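Speaker notes: the Zumberg gripper service

1. Opening
Zumberg offers the service to Grerier and Ene on the same terms. The trial licence covers 100 simulated runs and two seats.

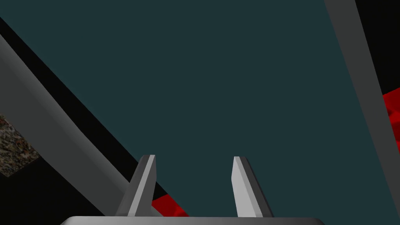

Pricing is per site, billed each June. Support is provided by Zorkham, whose desk opens at 9. Please refer questions on contract length to the handout.

2. Simulation before purchase
Clients may rehearse their own layouts with a two-fingered gripper. The library holds over 3,916 parts.

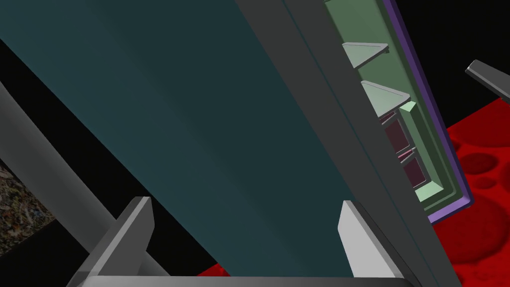
3. Questions
Allow time for the Ene delegates.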